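Pavamik Steeping Log: README and data card
Black, green and oolong teas brewed in ordinary kitchens, with tasting notes

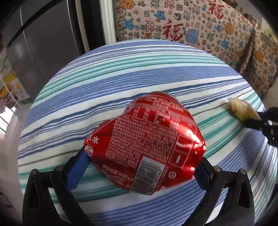 Could you please say somewhere near the top whether the milk went in before or after the tasting, came one reader's note on the last version, as half the notes read as though it was in the cup and the other half as though it wasn't. Fair enough, and sorry for the muddle! Every flavour note in this release was written before milk, sugar, lemon or anything else went in. If the taster then added milk and had a second opinion, it lives in its own column, called after_milk, and you can happily ignore that column if you take yours black.

What you're getting

The log is a single table of 1,059 brews, one row per pot or cup, plus a small second table that describes the teas themselves. It grew out of a kitchen notebook and a fair bit of stubbornness about why the same tin of Assam could taste like malt and honey one morning and like a wet fence post the next. Most of that comes down to water, time and how generous you are with the spoon, so those are the things we wrote down most carefully.

There are 40 teas in the second table. Some are everyday grocery store bags, some are loose leaf from Tosance, and a handful of oolongs came by mail from Hidaria in little foil packets that were a pleasure to open. Nothing was given to us free and nothing was left out for tasting bad (there's a smoky one in there that I still can't finish).

Files

brews.csv: the main table
teas.csv: name, type, origin as printed on the package, bag or loose, seller
notes_words.txt: the flavour words we allowed ourselves, with a short gloss for each
changes.txt: what's different from last time

Columns in brews.csv

brew_id: a plain running number, in the order the brews were typed up and not always the order they were drunk
tea_id: matches teas.csv
leaf_g: dry leaf in grams, to one decimal place
water_ml: water poured, in millilitres
water_c: water temperature in degrees Celsius at the moment of pouring
steep_s: steeping time in seconds
infusion: 1 for the first steep, 2 for the second, and so on
water_source: tap, filtered or spring
vessel: mug, teapot or lidded bowl
colour: pale, amber, copper or dark, judged by eye in a white cup
bitterness, body, sweetness: each from 0 to 5
notes: up to four words from notes_words.txt
after_milk: free text, usually blank

How the brews were done

We warmed the vessel, weighed the leaf, poured, started the timer and kept our hands off it. The tea was strained into a white cup and left to sit for about 40 seconds before the first sip, mostly to spare our tongues. If you're repeating any of these at home, please do taste before you look up our scores. It's very easy to find apricot in a cup once somebody has told you it's there.

The early rows were made with a stovetop kettle and a clip-on thermometer. Later on we switched to a kettle with a temperature dial and checked it against the old thermometer, and the two agreed closely enough that we didn't adjust anything.

Things to watch for

Bitterness is the shakiest column. Our tolerance for it crept up as the months went by, and a 3 from the start of the log might well be a 2 by the end. Compare brews that sit near each other if you can.

Green teas are thin on the ground compared with black ones. We drink a lot more black tea, and it shows.

In 40 rows the water temperature is blank. Those were made at a cottage without the thermometer, and we'd sooner leave a gap than guess "just off the boil" and have it turned into a number.

Spring water means whichever jug the store had that week. Please don't read anything about minerals into it.

Using and sharing

Take it, chart it, argue with it, use it to teach a class or settle a kitchen quarrel. We ask only that you credit the Pavamik Steeping Log and pass along any mistakes you find. A suggested line:

Pavamik Steeping Log, release of June 24, 2026, compiled by D'Souza.

Corrections are easiest to deal with if you send the brew_id and the column name. New brews are welcome too, provided they come with weights; teaspoons vary an awful lot, and a big curly oolong hardly fits on one at all.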